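A room to think in: inside the Sturnell studio

Kamran Najafi had the whiteboard before he had the room. He bought it in May, when Sturnell was still two desks in a hallway, and he talks about it the way other people talk about a first car.

"I measured every wall in the building," he says, laughing. "People were asking where the meeting room would go and I was asking where the whiteboard would go!"

The answer was a bright spot by the glass wall, and the office grew out from there. The floor is wood, the ceiling is white, and the glass carries bands of frosting, so you get light without feeling watched. There's a sign taped to it in red Chinese characters, 禁止拍照, no photographs, over a little black camera.
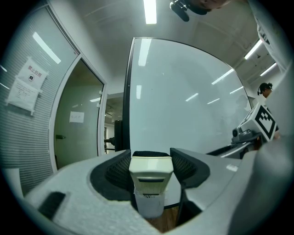

The whiteboard beside the glass wall, with the frosted door and the corridor beyond.

Najafi's colleague Tumaini Chege picked the furniture, and she is every bit as keen as he is. Her budget was $4000 and she went $90 over it. "The table was the 90," she says. "I don't regret a cent."
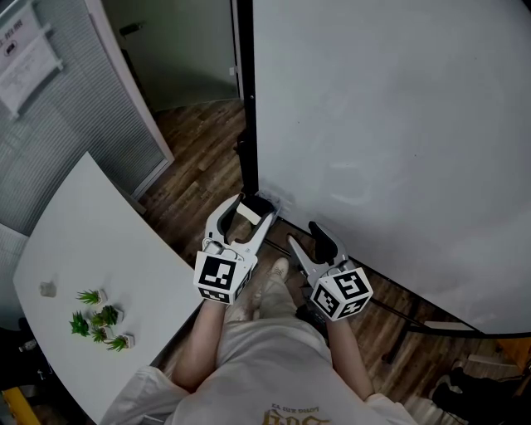
Siamak Nouri
Workplaces writer

It's a white table with a rounded edge, close enough to the whiteboard that you can turn from one to the other in a step. Chege wanted curves from the start. "I spent 11 years at a place with square desks and I had bruises on both hips," she says. "You walk past this one and it lets you by."

And then there are the succulents, five spiky green rosettes in small white pots, clustered together on the tabletop. I loved them right away, and so, apparently, does everyone who visits. Chege brought them over from Flerley, the plant shop near her apartment, in a shoebox on her lap. "I tried them on the windowsill at home first and they looked lonely. Put them together on a table and they're a little town."

Najafi would like more of them. Chege would like him to water the ones he has a bit less.

What comes next? A rug, maybe, and a second lamp for the late evenings. Najafi has his eye on another whiteboard too. "A smaller one," he says, and Chege raises an eyebrow. "Slightly smaller."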